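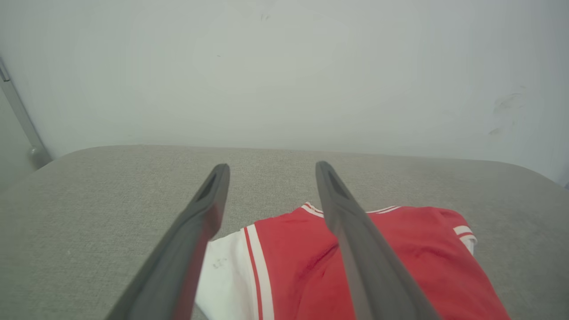
Red and white on light gray.

Hi, and welcome to Haleo! I started this thing as an email to a few friends who kept missing the good stuff on TV, and six years later it goes out every weekday morning to people I've never met (hello, Gekiddale!).

So what do we do? We watch a lot of comedy. Talk shows, sketch shows, panel shows, the odd stand-up special that lands at midnight with no warning. Then we pick the clips worth your time, write a couple of lines on each, and send the whole lot out at 6 a.m. so you've got something to laugh at on the train.

I say "we" and there are 2 of us full time, plus a handful of freelancers who are up at hours I don't want to think about. Our office is two rooms over the Illés bakery, and yes, I gain weight every winter. The newsletter is free. The weekly podcast, Pevulon, is free too, with a paid version if you'd like the long interviews and no ads. We passed 800 paying members in April and I did a small dance in the hallway.

We don't take money from networks or streaming services, so if I say a monologue is great, I really did laugh at it. We've put out 294 episodes so far, and the early ones sound like they were recorded in a bucket. Please start somewhere after the first thirty!

Got a clip we missed, or a show you think I'm being unfair to? Just hit reply on any newsletter. I read them all, usually with a poppy seed roll in my other hand.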